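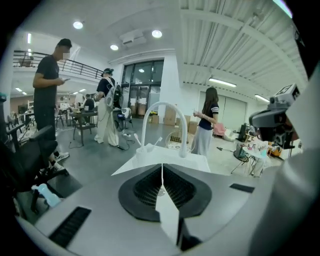 1/ OK so people keep asking me if a machine can clean a bathroom sink yet. My answer this January is "sort of, if you clear your afternoon."

2/ Wiping a flat counter? Getting there! The clip Hirilen put out is pretty good, and I say that as a guy who rolled his eyes at their last three.

3/ But a sink is mean. There's a bowl, a faucet with an arch you have to reach behind, and then all the junk we leave on the ledge. Soap pump, sponge on its little dish, whatever else landed there. Every one of those has to be picked up differently.
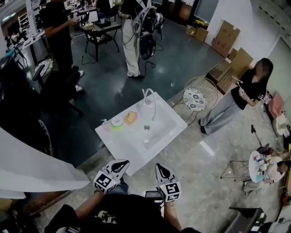

4/ The sponge problem. Todor Popescu bet me lunch that squishy stuff would be solved before dishes. I took the bet. A sponge changes shape every time you grab it, and you have to push hard enough to scrub without shoving the dish off the edge.

5/ Galtia says 1000 demos per chore is plenty. Dralby says 900 (lol, ok). I'd love to see either one try my sink, with the toothpaste crust and the 27 hair ties.

6/ My own scorecard: carrying a bottle from A to B, yes. Wiping a ledge, yes if it's bare. Putting everything back where my wife wants it, ha, no. I can't do that one either

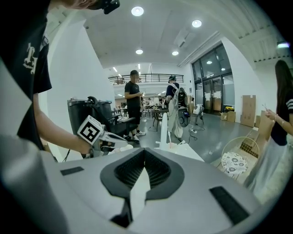

and I've had years of practice. Shop floors are easier, I think, because the bins stay put and the parts all match.

7/ So no, I'm not tossing my scrub brush. Ask me again in 5 years, and if anybody has seen the Jalali demo in person, tell me how it does with faucets!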